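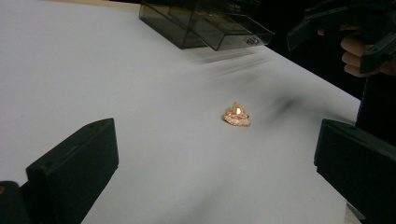
Small Parts Sorter and Packer (Hair Ornaments and Craft Trims)

Employer: Allia
Location: Drivis site, finishing room
Department: Finishing and Packing
Reports to: Brittany Gill, Finishing Room Lead
Contract: Part time, permanent after a trial period
Positions open: 2
Posted: 18 January 2024

About the work

Allia supplies small decorative pieces to shops and to makers of hair clips, headbands, gift wrap and greeting cards. Most of the pieces are coin-sized or smaller. They include hearts, bows, stars, flowers and buttons, many of them translucent, glittered or set on a shaped base. They arrive at the finishing room in bulk and leave it sorted, checked and boxed.

We are hiring two people to do the sorting, checking and boxing. The work is done by hand at a white table, one piece at a time for graded stock and by the tray for standard stock. The white surface is used for all color checks. Colored mats and cutting boards are not used in this room.

Duties

Take bulk bags from the intake shelf and record the bag number on the batch sheet.

Empty each bag into a sorting tray. Separate by shape first, then by color, then by base type (plain, scalloped, ruffled, pin back, clip back).

Inspect each graded piece on the table against the sample card for its line. Check the top for scratches, bubbles and cloudy areas. Check the base for bare patches, bent edges and loose glitter. Check that the top sits straight on the base and does not rock when pressed lightly with a fingertip.

Place accepted pieces in the correct lidded plastic box. Place rejected pieces in the reject tray with a fault code. Do not repair pieces at the sorting table. Repairs are done at the glue bench by a different team.

Close the lid of each box fully and label it on the short side. Stack closed boxes no more than 7 high.

Wipe the table between lines. Glitter from one line must not be carried into the next. Pale lines are run before dark lines on the same day.

Complete the batch sheet at the end of each batch and hand it to the room lead. A standard batch is 400 pieces. Batch sheets are filled in with pen.

Boxes and storage

The finishing room uses hinged-lid plastic boxes in clear and tinted versions. Clear boxes hold standard stock. Tinted boxes hold graded stock. Applicants should be comfortable opening and closing small hinged lids many times during a shift. Lids are opened with the box flat on the table and one hand on the base. A box opened in the air tends to tip, and mixed pieces have to be sorted again from the start.

Stock is stored in drawers by line number. There are 23 lines at present. New staff learn the heart and bow lines first, then add others as they become confident. The full set of line numbers is posted inside the cabinet door and does not have to be memorized.

Requirements

Good near vision, with or without glasses, and the ability to tell close shades apart. The orange, amber and coral lines are similar under warm light, and the same is true of the pale pink and blush bases. A short color test is part of the interview.

Steady hands and the ability to pick up small, flat or slippery pieces without tools. Tweezers are provided for pieces that are too thin to lift with the fingers.

Ability to sit or stand at a table for up to two hours between breaks. The tables are fixed height. Stools are adjustable.

Ability to read and write short notes in English.

Basic counting and record keeping.

Experience with beads, jewelry parts, sewing notions, electronics assembly or other small parts is useful but is not required. Training is given on site.

Working conditions

The room is lit with daylight-balanced lamps and is kept at normal indoor temperature. Fans are not used at the sorting tables. Fine glitter is present on the work surfaces and will get onto clothing. Aprons are supplied and laundered by Allia. Gloves are optional; most staff prefer bare fingertips for checking whether a top is loose.

Hand lotion must not be used during the shift. It leaves marks on translucent tops that show up after boxing. Lotion may be used at the end of the day.

Long hair must be tied back. Rings with raised stones and loose bracelets are left in the locker.

Food and drinks, including water bottles, stay in the break room. Breaks are paid.

Hours and pay

Shifts are mornings or afternoons. State your preference in your application. Swaps between the two are possible with the agreement of the room lead. Additional hours are usually offered in November, when holiday orders are packed. These hours are voluntary.

Pay is hourly. There is no piece rate. The rate is confirmed in writing before the trial shift, and the trial shift is paid at the same rate.

Selection process

Applications are read as they arrive. Applicants who meet the requirements are invited to the Drivis site for a short visit, which consists of the following:

A walk through the finishing room.

A color test using loose tops and bases.

A sorting exercise with one mixed tray. Applicants are asked to separate the tray into boxes and to set aside any piece they consider faulty. Accuracy is scored. Speed is noted but is not scored.

A conversation with Brittany Gill about hours, experience and any adjustments needed.

Bring reading glasses if you use them. Sample cards and tools are provided.

Applicants who have worked at our Vavano warehouse may apply and do not need to repeat the site safety course. They do need to take the color test.

How to apply

Send a short letter or email to the finishing room office, marked "Sorter and Packer." Include the following:

Your name and a phone number or email address.

Morning or afternoon preference.

The earliest date you could start.

Any experience with small parts, crafts or packing. Two or three lines are enough.

The name of one person who can give a reference. References are contacted only after the visit.

A resume may be attached. Photographs are not needed and should not be sent.

Printed application forms are also available at the Drivis front desk. Completed forms can be left there in the tray marked Finishing.

Applicants will receive a reply whether or not they are invited to visit. Questions about the color test, the tables or access to the building should be sent to Brittany Gill at the same office before applying. The finishing room is on the ground floor, and the entrance has no steps.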